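Ticket 3832: Hall reverb system drops out in quiet passages

Print this page | E-mail this page

Status: Open
Opened by: Huia Hoani, orchestra operations
Venue: Steyn Hall
Equipment: Ponavlow acoustic enhancement, 80 ceiling speakers, Worine control software

Original report

The hall goes dead during quiet playing. It has happened at three rehearsals and at one concert in February. The strings get down to a real pianissimo, the room tone under them disappears for a second or two, and then it comes back with the next loud entry. In the slow movement of the choral program you could hear it from the balcony. The chorus master heard it. A subscriber wrote to us and asked if we had turned off the air conditioning.

I would like this fixed before the new oratorio, which opens with a solo cello and four minutes of very little else.

Reply from Hinon support

Thank you for contacting us. This is normally caused by microphone placement. Please check that the stage microphones haven't been moved and restart the Worine server.

HH

The microphones hang from the ceiling. Moving one takes a lift and two stagehands, and no lift has been on that stage since the fall. I restarted the server anyway, at 9:40 in the morning. A cellist came in and played the opening of the slow movement for us. Same dropout, same bar.

Reply from Hinon support

Please confirm that the input gate is set to Off in the hall preset.

HH

It says Off. I don't believe it. When I switch to the bare test preset the dropout goes away, and when I go back to the concert preset it returns. Something in the concert preset is behaving like a gate, whatever the screen says.

I should add that the preset was changed when your people came in to do the update. I have asked twice what was changed and been sent the same release notes both times. The notes say "improved stability in low-level signals." I'd like to know what that means in plain words. If it means the software now mutes anything it thinks is silence, then you have sold a concert hall a system that can't tell a soft cello from an empty stage.

Reply from Hinon support

The update does not change gating behavior. Background noise in the hall may be confusing the level detector. Can you measure the noise with the ventilation on and off?

HH

Done, both ways, with the doors shut. No difference in the dropout. I also tried the following:

- Swapped the two center microphones at the patch bay. No change.
- Ran the system from the backup server. No change.
- Loaded the concert preset from the old backup disk, dated before the update. No dropout in three full run-throughs.

The last one seems to me to settle it, but I have been told before that things were settled. The old preset has a field called "tail hold" set to 700 ms. In the new preset the same field reads 300. Neither number is in the manual. Who changed it, and was it on purpose?

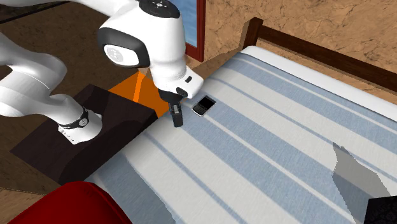
Image credit: Hinon

Reply from Hinon support

Tail hold is an internal value and should not affect audible performance. We suggest scheduling a site visit. The next opening is after your oratorio dates.

HH

"Should not" is doing a lot of work there. I typed 700 into the new preset and saved it under another name. The cellist played the passage five times. Four were clean. On the fifth there was a small dip on the last note - shorter than before, but I heard it and so did she.

So it's better, and I'm not calling it fixed. Changing one number that supposedly does nothing has removed most of the problem, which leads me to think there is a second number somewhere.

For the oratorio we will run the old preset from the backup disk. The conductor has agreed to this. He has also asked whether the hall might sound fine with the whole system off, and I have put an hour aside to find out with the full chorus on stage.

Please leave this ticket open. Last time it was closed on me as "resolved by customer" while I was still typing. What I need from Hinon is a written list of every value that differs between the two presets, and the name of somebody who can explain them to me by phone.

Reply from Hinon support

Your request has been passed to the Worine team. Ticket remains open.

6 comments | 2 shares

Print this page | E-mail this page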